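Zultine hand grippers: a long-ish review after 867 goes at a cup and a basket

I've been meaning to write these up since October, when the pair turned up in a box with far too much foam in it. If you're collecting examples for a learning system and you don't fancy driving a whole arm about by remote control all day, a pair of hand-held grippers is the obvious thing to try. You hold one in each hand, you do the job yourself, the cameras and the tracking record what you did, and later on the model gets to chew on it. Lovely idea! The question is whether the Zultine ones are any good, and my answer is mostly yes, with one big grumble about the pads.

Getting going was easier than I'd feared. The markers clip on top, the cables run back past your wrists, and the Jivila recording software found both grippers the first time I plugged them in (the second time took a restart, and I never worked out why). Our main task is a dull one on purpose: get the cup into the basket, put everything back, go again. I wanted something I could do half asleep, so that any wobble in the data would be down to the kit and not to me forgetting the steps.
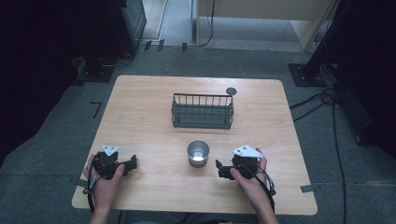

A reader's comment on my first-impressions post asked whether it wouldn't be better to vary the task far more and record far fewer repeats of each one. Stostlow, who left it, reckoned a model trained on one cup in one basket would learn that cup and that basket and fall over at anything else. Fair point, and I agree up to a point. We do swap things about between batches, and the start positions move all the time. But if you're testing the grippers themselves you want plenty of the same thing first, so you can tell when they've started drifting.

So, the numbers. Of the 867 recordings I kept 503 in the end. That sounds dreadful, but plenty of the rejects were my own silly fault (talking to someone, starting before the recorder did, that sort of thing). The rest were mostly tracking dropouts when I turned a marker too far away from the main camera. You learn to keep your wrists flatter than feels natural, and after a morning of it you stop noticing.

Comfort is good. I've got smallish hands and could manage an hour before wanting a break. The trigger is light and the jaws open nice and wide, wide enough for any mug we own. The cables are a nuisance, though. They're stiff, they loop round your hand when you reach across yourself, and one of them always wants to be where your sleeve is. A softer cable would fix it, so please, Zultine, a softer cable.

Now for the grumble. The rubbery pads on the inside of the fingers don't last. They begin to lift along the edge, then a flap comes up, and once that's happened it only gets worse every time you pinch something.
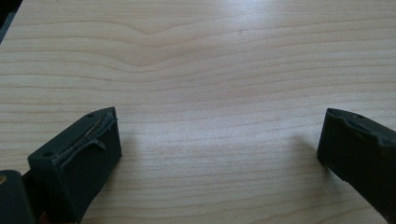 I'd put it down to the glue more than the rubber. The padding itself is nice and grippy when it's fresh, and I had no trouble with slippery things. But once an edge has gone you feel the grip get vague, and that matters more than you'd think. Your hands make up for it without telling you. You squeeze a bit harder, or come in at a slightly different angle, and the recordings quietly fill up with a habit that belongs to a tired pad. Then the model learns the habit too. I went back through one batch of 92 and could feel myself getting clumsier towards the end, just from watching the playback.

What I do now is check both fingers before each session and write the state of the pads in the notes for that batch. It takes no time at all and it means I can leave a batch out later if the results look odd. I've also tried the replacement pads from Hrubý, which are thicker and a pain to line up – you get one go before they stick – but they've held on better so far. A packet of 8 is enough for two full changes on a pair of grippers.

The finger cameras I have no complaints about. Set-up is a case of pointing them over the tips and leaving them alone, and I always record a little bit with the jaws wide open and nothing between them, so there's a clean reference to compare with if one gets knocked.
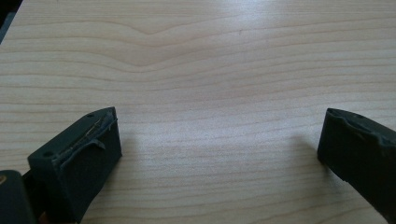

Robot Learning Club – Kit Reviews

Would I buy them again? Yes, I would, and I'd order spare pads in the same breath. They're quick to learn, light enough to use for a proper session, and the recordings that come out good are very good indeed, much smoother than anything I ever managed with a joystick. If you only want a few dozen examples for a quick trial, the original pads will see you through fine. For anything bigger, budget for new ones and keep those notes.

Four stars from me. I'm starting on a folding task next, with both hands working at once, and I'll add a bit at the bottom of this page when I've done enough of it to have an opinion.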